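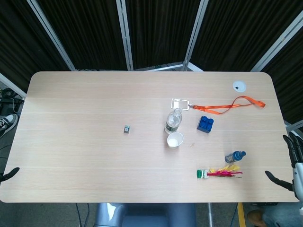

Lanyard, water bottle and paper cup on a table.

Bands should stop charging for the meet and greet

By Dzintra Laur
April 12, 2018

I paid $79 last October to see Gandico at the Omcombe, and I would pay it again. They played for close to two hours, the drums were loud enough to feel in the floor, and they closed with the whole first side of "Wutia," which I had given up on ever hearing live. The ticket was fair. My complaint is with the other ticket, the one that cost $478 and came with a handshake.

The package got you in the door early, gave you a laminated pass and a signed poster, and put you in a line to meet the band. I didn't buy it. The man next to me at the rail did, and he told me he had been with them for less than a minute. He got one photo. He had wanted to ask the guitarist about the tuning on an old B-side and was moved along before he got to it.

I have heard the arguments for these packages and some of them are good. Records don't pay what they used to. Gas, hotels and a crew cost more every year. A band that can sell a few dozen expensive passes a night may be able to keep the regular tickets lower for the rest of us. Fans are adults, and if they want to spend their money this way it's their business.

I accept most of that. I still think it does damage. When I started going to shows, you met a band by hanging around the merch table or standing by the bus in the cold. Sometimes they came out and sometimes they didn't. If they did, it was because they felt like it, and they would talk to a kid with no money as long as to anyone else. Once the same conversation has a price on it, the free version has to go. You can't charge $478 for a handshake at five o'clock and give it away at midnight. Gandico used to come out after every show. On this tour they went straight to the bus.
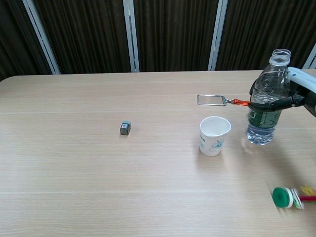 A robotic hand holding a water bottle above a tabletop.

It also changes who the band hears from. A musician who only meets people from the top price level is going to get a strange idea of his audience. The teenagers in the balcony are the ones who will be buying records in 20 years, and they are the ones being left out.

There are other ways to raise the money. Khúc, who opened that night, sell a live recording of each show for $5, and I bought mine before I got to my car. They could sell soundcheck access, where you hear actual music for the extra cost. They could sell better seats. They could auction a played guitar at the end of the tour. I saw one go for $1,150 a few years back and the buyer looked happy with it. In all of these you pay for a thing and you get the thing.

Some singers don't like meeting strangers, and I have no problem with that. They don't owe us a chat on top of the show. I would take a band that never comes out over one that comes out on a timer.

Gandico have announced more dates for the summer, with the same package at the same price. I'll be buying the $79 ticket.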